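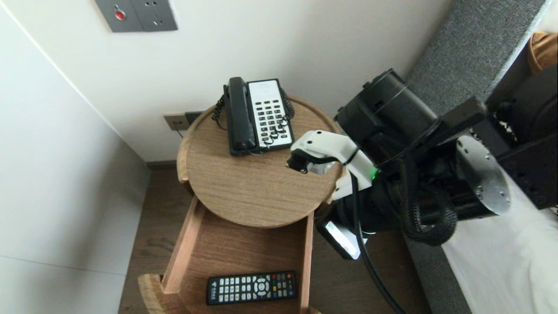 Bedside table task: telephone on top, remote control in the open drawer.

Call for participants: trial of the Wuria room reset kit

Erkumeck is seeking hotels, motels and serviced apartment operators to take part in a field trial of Wuria, a robotic arm kit for resetting small items in guest rooms. We are also seeking individual housekeeping staff to act as paid assessors. The trial covers the bedside area only. Bed making, bathrooms and floor cleaning are outside its scope.

What the kit does

Wuria is supplied as arms, grippers, cameras and a control unit. It is intended to work through a fixed list of tasks between guests: open the drawer, find the remote control, place it where the property wants it, square up the telephone and close the drawer. Each property writes its own layout sheet. The current task library has 177 entries, most of them variations on the position of an item or the type of furniture.

Drawers remain the weakest part of the library. A remote lying flat on a drawer floor leaves the fingers little to close on, and the approach angle depends on how far the drawer has been pulled out. Dark items on dark timber also give
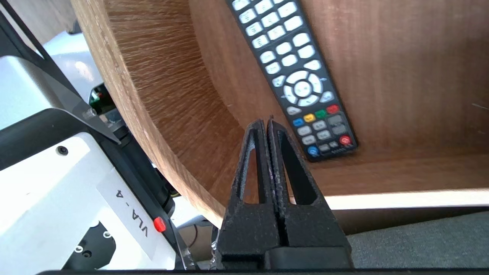
more missed grasps in our bench records than the same items on a pale surface. We would like to hear from properties whose bedside drawers are deep, curved at the front or fitted with soft-close runners, as these are under-represented so far.

Coiled telephone cords are the other known difficulty. The software treats a cord as an obstacle and will stop if it cannot plan around it. A stop is recorded as an incomplete task and should be left for the assessor to score.

What a host property provides

Three guest rooms of the same type, out of service for five consecutive days.
Clear floor space beside the bed for the base unit.
One powered outlet per room, not shared with a bar fridge.
A layout sheet or a photograph of the room as it should look when ready.
A contact on site during working hours.

Erkumeck covers freight, set-up, removal and the room rate agreed beforehand. Any marks to furniture are made good at our cost. No guest may be in the room while the kit is powered.

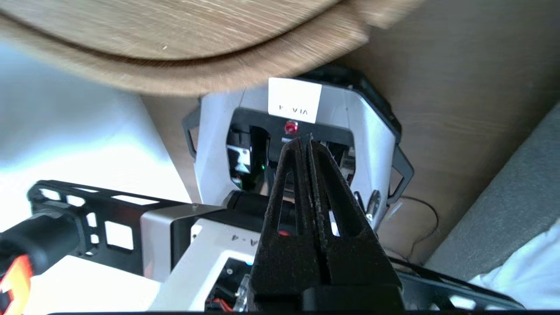
Wrist camera view, with motion blur along the table edge.

What an assessor does

Assessors work in pairs. One sets the room to a listed starting state and the other scores the result against the layout sheet. Scoring is on a scale of 1 to 7, with a written note for anything under 5. No programming is required. Applicants need two years of paid housekeeping or room inspection work, must be comfortable kneeling to check under furniture, and must be able to write short, plain fault notes in English. Training is given on the first morning and is paid at the full rate.

The work is casual, day shift only. Travel outside the assessor's home city is booked and paid by Erkumeck.
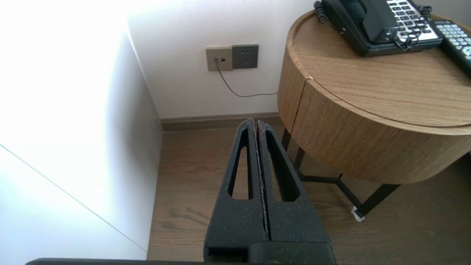 Photo: Erkumeck

Room details matter for selection. Please list the shape and finish of the bedside tables, the height of the drawer, whether the telephone is corded, and where the wall outlets sit in relation to the table. Cables that hang between the wall and the table should be noted — they affect where the base unit can stand.

Recordings

The kit records video from its cameras whenever it is running. Recordings are used to score tasks and to improve the software. Host properties may ask for a copy from their own rooms. Assessors sign a consent form before their first shift and may withdraw at any time without loss of pay for hours worked.

How to apply

Send room details or a one-page résumé to Weidong Shi, trial coordinator, through the contact form on the Erkumeck website. Mark the subject line "Wuria host" or "Wuria assessor". Applications close on August 7, 2025. Site visits follow, and the last rooms will be completed in December.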